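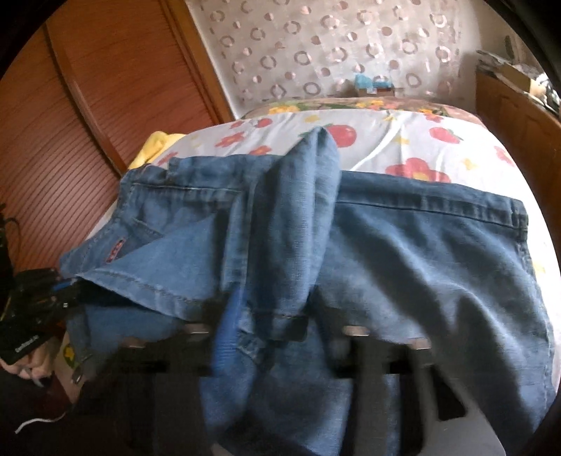 What a gripper does when nobody tells it to stop

Tuesday | By the editor, Girnside Notebook

I have been meaning to write about denim for weeks, and a fault report from the Ralthorpe workshop has finally pushed me into it. People who don't work with cloth tend to think of jeans and heavy skirts as the easy end of laundry. They're thick, they hold a fold, you can pick them up by a hunk in the middle with two fingers and they come up in a nice tall peak. All of which is true, and all of which is why the Anar folding arm got into trouble with them.

The fault, for anyone who missed it, went like this. At 1405 the arm took hold of a denim garment by the middle and began to lift. A seam had slipped in between the fingers along with the flat cloth, so the pinch was thicker than the controller expected. It decided it was holding two items and tried to shake one loose. It went on shaking until 1445, when a member of staff came back from a late lunch and hit the stop button. Forty minutes! The garment survived, bless it, but the left finger pad was worn down to the backing and the wrist motor was too hot to touch.

Now, the write-up calls this a sensing error, and the fix on offer is a better thickness estimate. I'm all for that. Denim is full of hems and bands and doubled corners, and any machine that is going to handle it ought to know a seam from a second pair of pants. But I've spent a good part of my working life around machines that guess, and my feeling is that the guess is the smaller problem here. The larger one is that a retry had no limit on it. The motor was rated for 3000 lifts between services (a perfectly decent number, I thought) and the shaking didn't count as a lift, so the service counter never moved.

My own rule, which I'd love to see painted on the wall over there, is 2 tries and then put it down. Lay the cloth back on the bed or the table, open the fingers, turn on a light, and wait for a person. Bensaid, the shop across the yard, has run its sorter that way for a long while. Yes, it stops more often, and yes, the staff grumble about walking over to it. I would grumble too. I'd still take the walk over the smell of a cooked motor.

Ralthorpe says the arm will be back on denim in October with the new estimate installed. I hope somebody finds an afternoon to put in the retry limit as well.

Contact the Notebook | Copyright Girnside Notebook, all rights reserved | Back to top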